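Gripper Comparison, Part Two: Cloth on a Round Table

Posted in Robotics Notes, January

The first part of this comparison dealt with rigid objects and reached no firm preference. The present entry concerns fabric, which has proved the more useful test. Two grippers were considered: the Fondby two-finger unit and the older Mahrous unit, which uses softer pads and a wider opening. The controller throughout was the Tretau, with its standard settings for approach speed and contact force.

The task was kept simple. A folded cloth is placed near the edge of a round dining table, and the arm is required to take hold of the near edge, lift it, and set it down again. The other articles on the table remain where they are, as a bare table tells the operator very little about clearance.

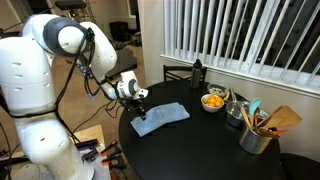 Gripper at the near edge of the folded cloth.

Othmane Mansour prepared the trial plan and asked that each gripper be given 20 attempts from the same starting pose. A further four were added to the Fondby series after a cable was rerouted, for a total of 44. The additional attempts have been kept apart in the log and do not affect the remarks that follow.

The Fondby unit closes quickly and holds its position well. Its narrow fingers are suited to a single folded edge, although they require an accurate height. When the approach was set slightly too high, the fingers closed on air. When it was set too low, the controller reported contact with the table and stopped the motion, as it is designed to do. The Mahrous unit was more forgiving in height and less so in angle. It tended to gather two layers where one was wanted.

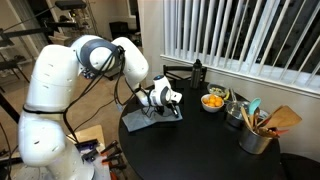
Cable routing deserves more attention than it received in the first part. A loose loop at the wrist permits free rotation, but it also adds a small pull late in the motion, and this was visible in the force readings. Mahmoud Tawfik has suggested a fixed guide at the elbow with a shorter loop beyond it. The arrangement will be tried before any further figures are published.

Readers have asked about price. The Fondby unit was purchased for 2,225 and the Mahrous for 2,000, both before shipping. The difference is too small to decide the matter. Replacement pads for the Mahrous must be ordered from Hovness, and the last order was slow to arrive — a point to be considered by anyone working to a schedule.

For thin fabric on a hard surface, the present recommendation is the Fondby unit, provided that the table height is measured again at the start of each session. The Mahrous remains the better choice for towels and other thick items. The next entry will cover the wrist camera and its mounting, with the revised cable guide in place.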